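I've been selling the Branness counter mat out of my garage since March, and this page is the long version of what I tell people when they ask me which size to get. If you just want the numbers, scroll down a bit - I won't be offended!

The Branness is a roll-out mat for kitchen counters. You put it under the things that drip, scratch or shuffle around when you use them (kettles, mixers, toasters, that sort of stuff). My sister-in-law Genalyn Fajardo cut the first one for me from a leftover sheet, and I liked it so much I asked the supplier, Zodska, for a whole pallet. My Honda has not been parked indoors since.

Most people buy one to go under a coffee machine. Measure the feet of your machine, not the body, then add a hand's width at the front for your cup and spoon.

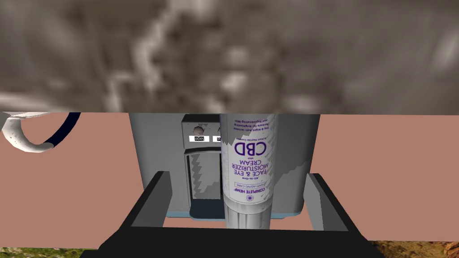 ## Sizes and prices

- **Small:** 7 x 12 inches, $19. Fits under a kettle or a two-slice toaster.
- **Medium:** 14 x 20 inches, $34. My best seller by a mile.
- **Long:** 14 x 59 inches, $63. Runs along most of a counter and can be trimmed with kitchen scissors.

All three are the same thickness and come rolled in a cardboard tube. Unroll yours upside down and leave it overnight with a couple of cookbooks on the corners. If you skip this, the ends curl up and catch your sleeve, and then you write me a grumpy email (I do answer those, usually after 8 p.m.).

## Choosing a color

I stock oatmeal, slate and a brick red that I ordered by mistake and now love. Slate hides coffee drips best. Oatmeal looks lovely but shows turmeric forever, so if you cook a lot of curry, please don't do that to yourself.

Colors shift a little from batch to batch, too. If you want two mats side by side, order them together and I'll cut them from the same roll.

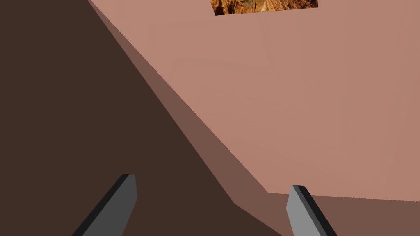

The same goes for the long one if you're planning to trim it and use the offcut next to the stove. Keep it a few inches back from the burner. The mat is fine with a warm mug or a kettle base, but a hot skillet will leave a ring and I can't get it out.

## Cleaning

Dish soap and a soft cloth. I tried the dishwasher with one of mine and it came out wavy. For dried-on syrup, lay a damp towel over it while you eat breakfast and it wipes right off.

## Shipping and returns

I ship with Gandex and orders in before noon go out the same day. I've packed 561 of these so far, and the tube holds up well. Returns are fine within a month as long as you haven't cut it - just write your order number on the outside of the tube.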